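How to plan the lights in a workshop with a high ceiling

Last year I helped to plan the lighting for a shared workshop in an old building at Jorkside. I am not an electrician, and the wiring must be done by one. But the planning you can do yourself, and it saves money, for the electrician charges also for the hours when he is thinking.

What you need

A floor plan on paper, a long tape measure, a pencil, and a light meter. I used a simple one from Ekden. A phone app can do for comparing one place with another, but I would not trust its numbers.

Step 1. Measure on a dark evening

Switch on all lamps you have and hold the meter flat at the height of your tables. Write the value on the plan, then go 2 meters further and repeat. Our best place showed 832 lux and the worst was under the balcony, in the corner where people were soldering.

Step 2. Look at the daylight

Go again in the morning and at noon. Mark every window on the plan and draw where the sun comes onto the floor. Do this in June if you can wait for it, and once more in winter. A dark shiny floor gives back very little light to the room, but it shows reflections of the lamps, and these can be tiring for the eyes.

Step 3. Divide the room by height

A mezzanine makes three different areas: the open hall, the balcony itself, and the space under it. Plan each one separately. Round lights in the high ceiling are good for the hall, but their light does not reach well under the balcony. There you need strip lights of its own, and on the balcony another row.
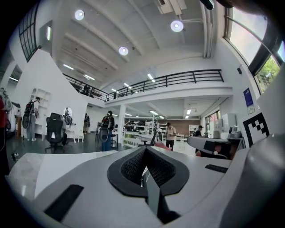
Step 4. Draw the lamps on the plan

Put the strips parallel to the ceiling beams, it looks calmer and the fixing is easier. Check where the ventilation duct goes before you decide, and keep the access to it free. For us, 12 new strips were enough.

Step 5. Choose the switches

Ask for one switch for each area, placed near the stairs. We took dimmers by Balogh only for the hall. The tubes are Isura, neutral white.

Step 6. Ask for the price

Send the same plan to every electrician, with your measurements. Our budget was 2,000 and we stayed inside it, with the rental of the lift included. Ask about the lift early, because a normal ladder is too short for such a ceiling.

Updated 5 May 2021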